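Progress report to Stutico on the Kendelau delivery cart
Sunday, August 26, 2018
Prepared by Gervásio Portela

Dear friends at Stutico,

Thank you for your patience with this report, which should have reached you a week ago and kept growing every time I sat down to finish it. When I last wrote, in June, the cart had just come back from Değirmenci with its new drive motors and we were all rather pleased with ourselves. Most of what follows is about looking after it since then, and about the simulated plaza where we now try out every change before the real machine gets it.

First, the cart itself. The left rear wheel had been dragging a little on turns, and it took us far too long to find out why. We swapped the wheel, then the hub, and finally traced the trouble to a cable clamp that had worked its way down against the axle housing. The clamp is now on the inside of the frame with a proper bolt through it, and I have added it to the list of things we check before every outing. The odometer read 229 miles when the wheel went back on. I would like to have it looked at again at 1,000, though that is a good way off yet.

We also replaced the front bumper switch, cleaned the lidar window (a soft cloth and plain water, please, for anyone who borrows the cart after us) and redid the battery connector, which had become loose enough to worry me. The charger is the same one you paid for last year and it has given us no trouble at all.

The larger part of the summer went into the simulator. Zalton supplied the base software, and our job has been to set up the cart's twin inside it so that it behaves like the one in the workshop. That means the same wheel size, the same weight, the same camera height and the same slow way of coming to a stop. We have logged 181 test runs so far – more than I had hoped for by this point in the year. The plaza is the setting we use most, and I have become quite fond of it.
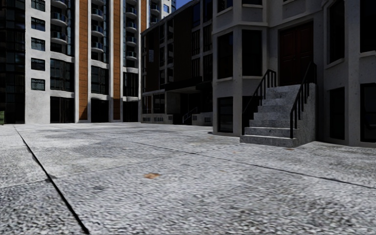

The simulated plaza, with the townhouse steps at right and a dark joint running diagonally across the paving.

Paving like this is useful to us in a way I had not expected when we wrote the proposal. The ground detector has to tell a dark line between slabs from a real drop, and a fallen leaf from something the cart ought to steer around. With the old settings it was much too nervous and would stop for either one. We have since raised the height threshold and asked it to wait for agreement from the lidar before braking, and the runs have been a good deal smoother. Stairs are still treated as a full stop, and I mean to leave that alone.

For the fall, we plan to move the new settings onto the cart itself and repeat the tests outdoors at Kendelau, starting at walking pace. We have $4,000 left in the equipment line. I would like to spend part of it on a spare pair of wheels and a second battery – the present one holds up well, but a whole afternoon of testing is a lot to ask of it. If you would rather see that money go elsewhere, do please tell me before I place the order.

With warm thanks, as ever,
Gervásio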